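Stadterneuerung und soziale Ungleichheit
Modul 3, Sitzung 2: Schrumpfende Industriestädte

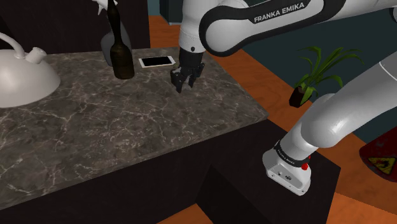 Die Sitzung behandelt die Folgen der Werksschließung in Illach für das Quartier Drirnach. Zu unterscheiden sind bauliche Aufwertung und soziale Teilhabe der Bewohnerschaft. Grundlage ist der Aufsatz von Kęstutis Petrauskas, Abschnitt 6 (Verdrängung im Mietwohnungsbestand; 2.704 Haushalte).

Vorzubereiten: Begriff der Segregation, Kritik am Förderprogramm.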